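How I Clean and Fix Up Old Wicker

I bought my first wicker basket at the Prestamside flea market because it was cheap and I felt sorry for it. It was gray with dust, two strands had popped loose, and it smelled like somebody's basement. I've since fixed up a whole pile of them (my hallway is a problem), so I figured I'd write down what I do.

Start dry. Take the basket outside, turn it upside down and give the bottom a few good smacks. Then go over everything with the brush end of the vacuum on low, inside first. For the tight spots I use an old toothbrush, working along the strands and then across them. Don't skip this! Water on top of dust makes a brown paste that you'll be picking out with a toothpick for the rest of the evening.

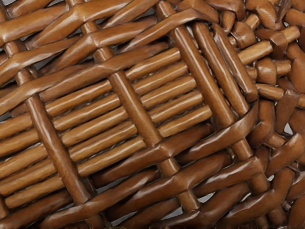

Next, mix a squirt of mild dish soap into a bowl of lukewarm water. Dip a rag, wring it out until it hardly drips, and wipe one side at a time. Rinse with a second rag and plain water. If you've got musty spots, add a splash of white vinegar to the rinse. Then let it dry in the shade with some air moving, at least overnight. I once put one in full sun to hurry things along and the rim warped so badly it rocked like a boat.

Now the loose ends. Wrap a wet cloth over the strand for half an hour so it bends without snapping, then tuck it back the way it came, over and under, following its neighbors. A dull butter knife helps you open a gap. If the strand is broken, trim both ends at a slant and slide in a new piece that overlaps a few stakes each way. I buy mine from Zariņš in 100-foot coils, and my current coil has lasted me since last spring. One dot of wood glue where the ends hide, a clothespin on top, and leave it alone until morning.

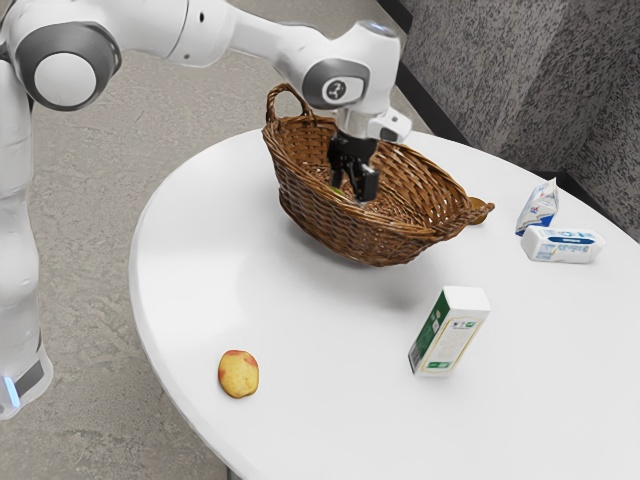 Vol. 4, No. 6 | Page 57

For a finish, I like a very thin coat of clear oil. Stimano makes a small can that goes a long way. Put it on with a soft brush, wait ten minutes, and wipe off whatever hasn't soaked in, especially down at the corners where it puddles. Lay your oily rags flat outside to dry before you toss them, because a wadded-up oily rag can catch fire. Skip the oil altogether if the basket is painted, or if bread is going in it.

After that it's just a quick dusting every couple of weeks, and keep it away from the heater.

Last updated: Jun 17, 2024

Contact | © 2024 Dedevix | Back to top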